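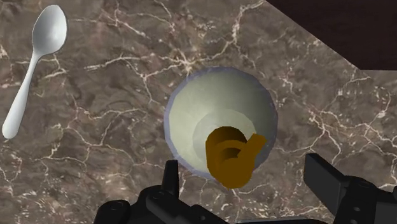

Urmila Katiyar wrote back that the reunion episode was the only one she watched twice, and that she would have stopped watching Mendbridge altogether if the host had stayed neutral for the full hour. Her answer was the longest one we received, and it changed how we set up the second half of this report. We had planned to write only about ratings talk and fan forums. After reading her email we decided to look at what the host does during a reunion special and how viewers judge it.

Background

Mendbridge is a reality dating series in which couples who have already broken up live in the same small town for a summer and decide whether to try again. The season we studied was filmed in July. Each season ends with a reunion special, taped in a studio after the regular episodes have aired. For the first seasons the special was hosted by the show's narrator. For the latest season the producers used a guest host, Bilyk, who came from a late-night talk show and had not appeared on the series before.

Our question was simple: did viewers think the guest host made the reunion better or worse, and what did they base that on?

What we did

We sent a short questionnaire to students who said they had seen the whole season. We got 40 usable answers. Two more came back blank and were left out. We also watched the last two reunion specials and wrote down each time the host asked a question, repeated a question, or moved on without an answer.

Both of us watched both specials separately and then compared notes. Where we disagreed we watched the part again. Most of the disagreements were over what counts as repeating a question. In the end we counted it as a repeat only if the same cast member was asked about the same event again before the next commercial break.

Results

Of the 40 people who answered, 24 preferred the guest host and nine preferred the narrator. The rest had no preference or said it depended on the segment.

People who liked Bilyk mostly said he asked follow-up questions. The segment mentioned most often was the one with the couple from Basstead, where he asked about the canceled trip, got a vague reply, and asked again. In the earlier special the narrator accepted a similar reply from another couple and went to a clip.

People who liked the narrator said she knew the cast. Several wrote that Bilyk mixed up the order of events in the middle of the season – he placed the lake argument before the move-out, when it came after. One person said this made it hard to take his other questions seriously. Another said the cast looked more relaxed with the narrator and gave longer answers, even if they were less direct.

Our own notes agree with part of this. Bilyk repeated questions more often. The narrator left more time after each question before speaking again, and in that time the cast members sometimes added things they had not been asked about. We did not have a good way to measure which approach brought out more new information, so we make no claim about it.

The rumor about the host

Before the host was announced, posts on the Todimitz fan board said that one of the former cast members would get the job. We asked whether people had seen this and whether it affected how they felt about the special. Around half had seen it. Those who had were more likely to write something negative about the choice of Bilyk, but some of them still preferred him to the narrator once the special aired. Urmila Katiyar was in this group. She wrote that she was annoyed for the first ten minutes and then forgot about it.

Problems with the study

Our sample is made up of students, most of them from the same two dorms, and many had watched the season together. Their opinions are probably not independent. The questionnaire also asked about Bilyk first and the narrator second, and we should have switched the order on half of the forms. We noticed this only after the answers were in.

The two specials covered different casts. Some of the difference between the hosts may be a difference between the people they were talking to.

What we would do next

With more time we would include the older specials, which the narrator also hosted, to see if her style changed over the years. We would also like to separate the live studio parts from the parts taped earlier – the guest host was not in the room for those, and a few people seem to have given him credit for them anyway.

Submitted 2024-05-19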